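Trallik Pauses Gripper Update After Fingers Let Go Early

Stetuden, 23 July 2024 - Hi all, Yamila Lagos here. I run the test benches at Trallik, and I asked if I could write this one myself, seeing as I was the person standing next to the thing when it went wrong!

So, what happened. Earlier in July we loaded a new version of Nolteo, our grip control software, onto the two-arm bench and set it a long run of simple pick-and-place moves, 800 in all. Pick up a block, carry it, put it down, go again (thrilling stuff, I know). At move 715 the gripper opened while the arm was still traveling. The block sailed off and hit the guard, I said a word I won't put in a press release, and I pressed the stop button. Both arms stopped the way they should. No one was hurt.

The fault is in how Nolteo reads finger force after a long stretch of work. The reading drifts a little with each cycle, and at some point the software decides it's holding nothing and opens up. A block on a bench is one thing. A heavy part over somebody's hands is quite another, and that's why we're treating this as a safety matter.
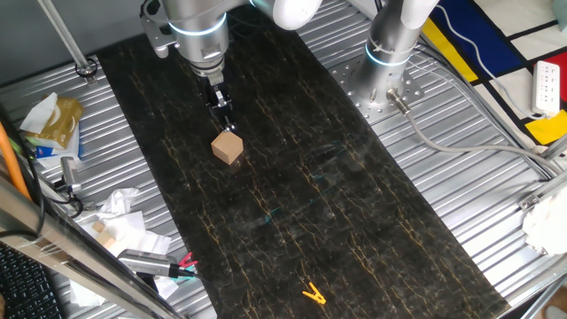 We've pulled the update from our download page, and the 100 customers who already have it were emailed the same afternoon. If you're one of them, please go back to the previous version before you run anything else, and keep people outside the guard while the arm is powered. Customers using our older Twal controller don't need to do a thing, it never got this code.

A fix is in the works, and I want to see 2 full runs without a single drop before I sign off on it. I'm not giving a date yet (sorry, sales team!). If your gripper has done anything odd lately, even once, write to the Trallik support desk and put my name on it. I read all of them.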